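Cliltance
Équipements pour ateliers de maintenance et de reconditionnement informatique

Accueil > Postes de travail > Démontage et tri > Poste Zerkden

Poste de démontage Zerkden pour unités centrales
Référence : Zerkden 433
Disponibilité : sur commande
Documentation : notice de montage, fiche d'entretien, plan d'encombrement

Présentation

Le poste Zerkden est destiné aux établissements qui assurent en interne le démontage, le diagnostic ou le reconditionnement d'ordinateurs de bureau au format tour. Il se compose d'un plan de travail en profilés d'aluminium à lames, d'un porte-composants à poser et d'un ensemble d'accessoires de maintien. Il s'adresse aux services informatiques des collectivités, aux ateliers d'enseignement professionnel, aux entreprises d'insertion et aux centres de tri de matériel électronique.

L'unité centrale y est traitée couchée sur le flanc, panneau latéral retiré. Cette position donne accès à la carte mère, aux barrettes de mémoire, aux cartes d'extension et aux baies de disques sans qu'il soit nécessaire de retourner le châssis entre deux opérations. Les pièces déposées sont rangées dans le porte-composants, à la gauche de l'opérateur, dans l'ordre où elles devront être contrôlées ou remontées.

Le modèle 433 remplace l'ancienne table à plateau plein de la gamme Lindetti, dont les accessoires demeurent disponibles au catalogue pour les clients déjà équipés.

Plan de travail

Le plateau est constitué de lames d'aluminium parallèles. Les vis tombées au cours du démontage s'arrêtent dans les rainures et se récupèrent à la pince ou à l'aide du ramasse-vis fourni. Les rainures reçoivent également les butées de maintenon, livrées par paire, qui empêchent le châssis de glisser lors de l'extraction d'une carte ou du desserrage d'une vis récalcitrante.

La surface est prévue pour un usage à sec. Elle supporte le contact répété des arêtes de tôle ; de légères rayures apparaîtront à l'usage et n'affectent pas la planéité du plateau. Un point de raccordement à la terre est prévu sous le chant avant, pour le bracelet antistatique de l'opérateur.

Le plateau est réversible d'un quart de tour sur son piètement, ce qui permet d'orienter les rainures dans le sens de la longueur ou de la largeur. Ce réglage s'effectue à deux personnes, plateau vide.

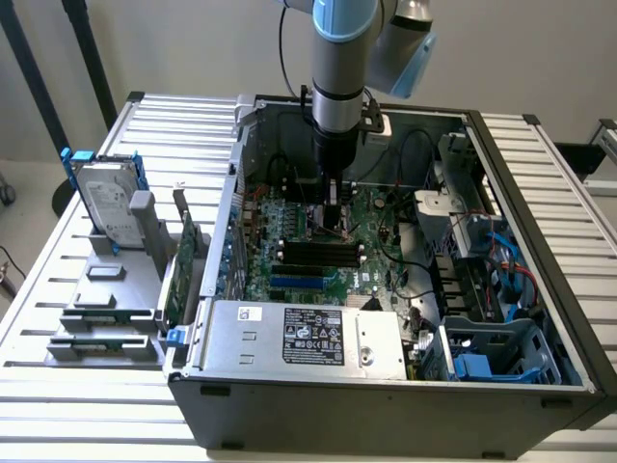

Unité centrale ouverte, couchée sur le plan à lames ; à gauche, le porte-composants en plastique gris.

Porte-composants

Le porte-composants, en plastique gris, se pose à côté du châssis. Un disque dur de 3,5 pouces s'y tient debout dans son berceau, à l'arrière. Les cartes peuvent y être présentées verticalement ou engagées à plat dans les fentes situées vers l'avant, l'une au-dessus de l'autre. Les connecteurs restent ainsi visibles pendant toute la durée de l'intervention.

Il est recommandé de réserver chaque emplacement à un même type de pièce. Les ateliers qui traitent des séries homogènes gagneront à définir cette affectation une fois pour toutes et à l'afficher au-dessus du poste. Les étiquettes vierges fournies avec le porte-composants s'enlèvent sans laisser de résidu.

Les barrettes de mémoire et les processeurs ne doivent pas être placés dans les fentes destinées aux cartes. Ils se rangent dans les plateaux antistatiques de la série Ok, proposés séparément.

Matériels admis

Le poste convient aux tours de bureau courantes, y compris celles dont le bloc d'alimentation est fixé en travers du châssis et celles qui comportent une cage à disques métallique. Les mécanismes de déverrouillage sans outil, souvent signalés par une couleur distincte, se manœuvrent librement lorsque le châssis est couché.

Ne sont pas admis sur ce poste :
- les serveurs en rack de grande profondeur ;
- les écrans et les ordinateurs tout-en-un ;
- les blocs d'alimentation ouverts ou endommagés ;
- les batteries gonflées, percées ou présentant une trace d'échauffement.

Les ordinateurs portables peuvent être traités sur le plateau à condition d'interposer le tapis de protection Ok.

Caractéristiques

Désignation : poste de démontage Zerkden 433
Plateau : lames d'aluminium
Épaisseur du plateau avec cadre : 40 mm
Largeur du porte-composants : 400 mm
Butées de maintien : une paire
Piètement : acier, quatre vérins de mise à niveau
Mise à la terre : borne sous le chant avant
Prix public hors taxes, poste complet : 469 €

Le prix s'entend porte-composants et butées compris, hors transport et hors options.

Contenu de la livraison

Le colis comprend le plateau assemblé, le piètement à monter, le porte-composants, la paire de butées, un ramasse-vis magnétique, une planche d'étiquettes vierges, la visserie et la notice. Les unités centrales, les composants informatiques et les autres appareils ne font pas partie de la fourniture.

Le ramasse-vis magnétique doit être tenu à distance des disques durs et rangé après chaque utilisation sur son support, côté droit du piètement.

Installation

Le poste est installé sur un sol plan, à l'écart des passages. La mise à niveau s'effectue au moyen des quatre vérins, clé de 11 non fournie. Après serrage, il convient de vérifier que le plateau ne bascule pas lorsqu'une charge est posée sur l'un de ses angles.

L'éclairage doit provenir du dessus ou de la gauche, de façon à ne pas projeter l'ombre de la cage à disques sur la carte mère. Un fond clair et uni derrière le poste facilite la lecture des étiquettes et le repérage des petits connecteurs.

La borne de terre est raccordée par une personne habilitée. Le poste ne peut être mis en service avant ce raccordement.

Conduite d'une intervention

Avant ouverture, l'unité centrale est débranchée du secteur et le bouton de mise en marche est maintenu enfoncé quelques secondes. Le châssis est ensuite couché sur le plateau, face ouverte vers le haut, puis calé par les deux butées.

Les câbles de données sont débranchés côté disque, puis côté carte mère. Lorsque plusieurs câbles suivent le même trajet le long de la cage à disques, chacun est étiqueté avant dépose. Les disques sont retirés avec leur berceau et placés debout dans le porte-composants. Les cartes d'extension sont saisies par les bords, sans contact avec les pistes ni avec le connecteur.

Le bloc d'alimentation est déposé en bloc et n'est jamais ouvert. Son étiquette signalétique doit rester en place : elle est exigée lors de l'enregistrement de la pièce dans les filières de réemploi.

Au remontage, les verrous situés aux extrémités des emplacements mémoire sont ouverts avant la mise en place des barrettes et doivent se refermer d'eux-mêmes sous la pression.

Entretien

Les rainures sont vidées à la fin de chaque journée de travail, à la brosse souple puis à l'aspirateur. Le plateau est essuyé avec un chiffon légèrement humide et séché aussitôt. Les solvants, les produits chlorés et les tampons abrasifs sont proscrits.

Le porte-composants se nettoie à l'eau savonneuse tiède, hors de la présence de toute pièce électronique. Un séchage complet est requis avant réutilisation.

Le serrage du piètement et la continuité de la mise à la terre sont contrôlés une fois par an. La fiche de suivi jointe à la notice peut être reproduite librement par l'établissement.

Options et pièces détachées

Tapis de protection Ok
Plateaux antistatiques Ok pour mémoires et processeurs
Porte-composants supplémentaire
Paire de butées supplémentaire
Étagère haute Lindetti, compatible avec le piètement du modèle 433
Jeu de quatre vérins de remplacement

Commande et délais

Les commandes sont adressées au service commercial de Cliltance sur bon de commande signé, en rappelant la référence Zerkden 433 et l'adresse exacte de livraison. Les établissements publics joignent leur numéro d'engagement. Les commandes reçues en décembre sont expédiées à partir de janvier.

La livraison est effectuée au pied du bâtiment. La mise en place à l'étage fait l'objet d'un devis distinct. Toute avarie constatée à la réception doit être mentionnée sur le bordereau du transporteur et signalée par écrit à Cliltance, photographies à l'appui.

Voir aussi : Tables de contrôle Lindetti | Rangement antistatique Ok | Chariots de transfert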